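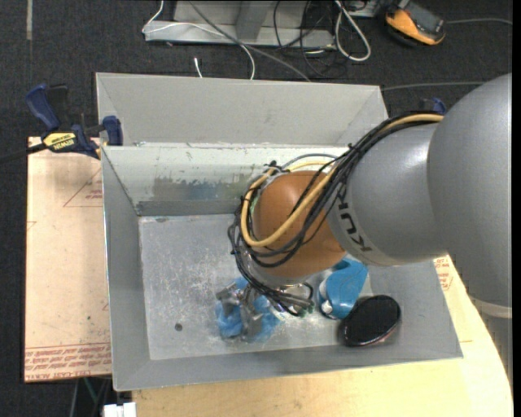

May, late morning – glue tests, second batch

Okay, back to the hide glue! I soaked 50 grams of the Gomora granules overnight in the fridge, and they came up nice and plump with hardly any water left over. The Cillex ones went in at the same time and still had hard little centers this morning, so they got another hour on the bench and I made coffee.

Warmed both in the small pot. The dial on that pot lies (it has always lied, see the note taped inside the lid), so go by the thermometer and keep it under 140 F. I let the first jar creep over while I was hunting for brushes and it smelled like a wet barn. Dumped it and started again.

Joints so far: plain butt joints in maple offcuts, one square inch of glue face each, clamped until after lunch and then left alone. I pulled the oldest set from last time on the Rolland gauge:

Gomora, fresh – 1,750 pounds, and the wood tore before the glue line did
Cillex, fresh – around 735, clean break, shiny on both faces
Gomora, reheated three times – 200, which is awful

I don't trust the Cillex number yet. Shiny faces usually mean the glue skinned over before the pieces went together, and I was slow with that set (phone rang, my fault). Redo it with the parts warmed first. The hair dryer is fine for that, just keep it moving.

The reheated one I do believe. I've been telling people you can warm up a jar all week and I'm going to stop saying it! Two days in the fridge, then toss it.

Afternoon

Warmed the maple, brushed both faces, rubbed them together and got them clamped before the squeeze-out had gelled. Much better feel. Wiped the extra off with a damp rag – hot water, wrung out hard.

Still to do: a set with a pinch of salt in it for longer open time, and a set in walnut if there's any left in the Fokow crate. Label the jars this time. Masking tape falls off in the fridge, so write on the lids.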